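Course home | Timetable | Handouts | Lab rules | Contact

Handout 6: Daily care of the two-arm table cell

These notes belong to the practical part of the module. Please read them before you come to the lab, and bring a printed copy, because we do not allow telephones on the table. They are about the cell itself. The programming is treated in Handout 7.

1. What we call the cell

By "the cell" I mean the wooden table top, the metal frame which surrounds it, the two arms on the frame, their grippers, their cables, and also the floor up to one metre from the frame. Students often forget the floor. In my experience more stops come from the floor than from the arms, for example when a foot pulls a power cord.

The left arm and the right arm are always named as seen from the operator's side. In the logbook write L or R and then the joint number, counting from the base. "The elbow makes noise" is not a sufficient entry.
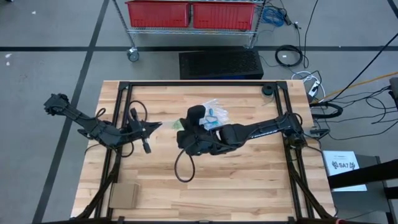

2. Before you switch on

a) Walk one time around the frame. Move every cord that lies where a person will step.
b) Try each frame clamp by hand. If one turns, tighten it with the key from the Gallagher box and write it down.
c) Look at the cable of each arm over its whole length. The loop must be long enough for the wrist to turn fully, but it must not catch the other gripper. When in doubt, ask Anselmo Teixeira, who has fitted all the present cables.
d) Take away from the wood all things which are not part of the exercise.
e) Stand outside the frame, say "power" with a loud voice, and only then press the switch.

3. Warming up and the free-swing test

Run the warm-up program, called Illetti on the menu. It needs 335 seconds. Do not shorten it. After this we make the free-swing test, where one arm lifts a light, soft object and carries it quickly through the air. We use plastic bags, as their weight is almost nothing but they catch the air, and a weak grip shows itself soon.

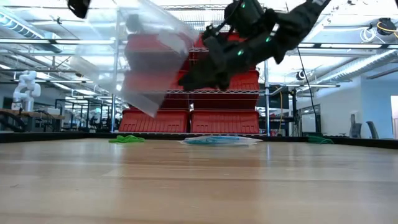
During the test keep your hands behind your back and listen. A regular hum is normal. A click which comes back at the same angle each time means that a screw in the joint cover wants attention. If the bag falls, repeat the test once with the same settings. If it falls again, stop and go to section 5 before you change anything in the program.

4. Cleaning the fingers

The fingers become smooth with dust and with grease from our hands, and then they slide on plastic. Clean them at the beginning of each session with power off. Use a dry cloth first and the Traketti cleaning liquid second, only a few drops. Never put liquid near the wrist cover.

5. Checking the gap

The two finger tips must close on the same line. Open the gripper half, bring it low above a flat bag, and look at the tips through the wrist camera. One finger will look bigger than the other in this view if the camera sits a little to the side, and this is not a fault. What matters is if the tips are at the same height when they meet. Close slowly on one fold of plastic. If only one tip touches, loosen the finger screw, correct it, and close again. 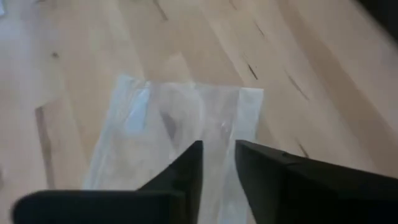
6. When to change parts

The finger pads are changed after 2,000 closings, or earlier if you see a cut. The counter on the Trasanard controller shows the number. At our last service in June the right gripper was over 376 since new pads, so it has still much life. New pads are in the drawer marked "2". Only staff may open the wrist.

7. For your report

Write half a page: which checks you made, what you found, and what you left as it was. Give it to Gobnait Ní Bhriain before the next practical.

Last updated: June
Contact: the lab office, ground floor | © Course team | Back to top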